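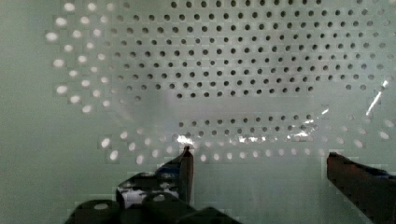
The pale green pegboard, seen through clear plastic.

Grullcombe Play Kitchen: progress report to the Kocabaş Fund, July

Dear Firdevs Çınar,

Thank you for your patience while I got this together. I had meant to send it before the end of term, but the kitchen has rather taken over my days, and I mean that in the nicest possible way! When I last wrote we had bare walls and a great many boxes, so it is a real pleasure to be able to tell you how things have moved along.

The pegboard was the first thing your grant paid for and I am still very pleased with it. We went back and forth over the colour for longer than I care to admit (there was a strong feeling for yellow at one stage) and settled on a soft mint green, which is restful to look at and doesn't fight with the toys. The hooks came from Drendudano in two deliveries, the second of them a good while after the first, and we have a few spare for when the inevitable happens.

With the wall done we turned to the play things themselves. Fadwa Badawi has been sorting through everything we were given and everything we bought, and on Friday she laid out a good part of the food and cookware so that we could think properly about what belongs with what. She feels strongly that children should find a plate and something to put on it in the same place, and I have come round to her way of thinking.
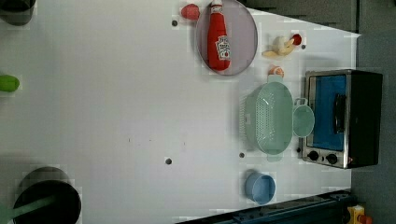 Toy food and cookware on the white table, with the mint-green colander among it.

The fruit is a great success. I am especially fond of the half-peeled banana, and the strawberry is a lovely bright little thing, though I do worry it will be the first to go missing. We have kept to gentle greens and greys for most of the dishes and let the food bring the colour, so the ketchup bottle stands out a mile.

Spending to date comes to £2,609, which covers the pegboard, the hooks, the Tesov storage trays and most of the cookware. We have about £200 left in hand. I would like to put it towards a second set of plates and bowls, if you are happy with that, as four children at once is our usual number and there is always one who ends up serving dinner on a lid.
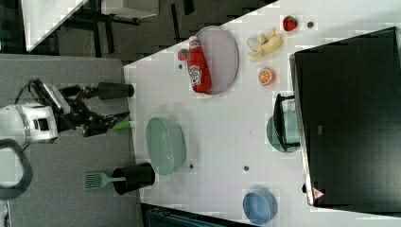 What still needs settling is where the longer utensils should live. A spatula takes up more room than you would think, and the holder has a way of ending up on its side as soon as anyone reaches past it. Fadwa would like to hang the spatulas on the pegboard and do away with the holder altogether. I am inclined to keep it and find something heavier for the bottom. We shall try both over the summer and I will let you know who was right.

After that it is mostly labels, and a low shelf for the larger pieces. You would be very welcome to come and see us, and mornings are best.

With warm thanks from all of us at Grullcombe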